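**Dual-arm cell at an open day - what should visitors be allowed to touch?**

Femke Vermeulen

We are showing a two-arm cell at the Karnar open day in March. The arms face each other over one white table, each with a two-finger gripper and a small sensor unit at the wrist. The task is handling small items where both grippers have to meet near the middle. Sessions are 30 minutes, with 7 visitors at a time.

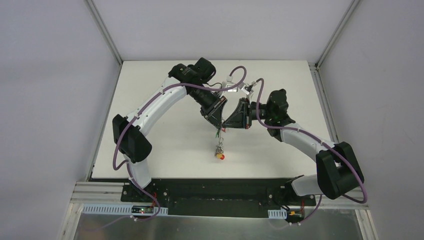 My supervisor wants visitors to hand parts to the arms during the run. I would prefer that they place parts on the table while everything is stopped. What have others done? Also, does cable routing need a change for a full day? The cables run along the outside of the links.

**Eliécer Tello**

Stopped only. At Saarela we let people lay out the parts, stepped everyone back behind a line, then the operator pressed start. Cycle time was 62 seconds and people watched all of it. Hand-to-gripper transfer needs its own risk assessment - your supervisor should sign that, not you.

On cables: run both arms through their full range at show speed before opening and look for tight bends at the wrist. Leave slack at the base joint. We re-checked at noon after over 65 cycles and moved one tie.

**Berwyn Ellis**

depends on the robot. ours was fine all day

**Ritva Kauppinen**

Agree with Eliécer on stopping first. Use small parts in different colors if you can, as people at the back lose track of plain metal ones. Keep spares in a tray outside the cell, and put the emergency stop where the operator stands, with a second one on the visitor side.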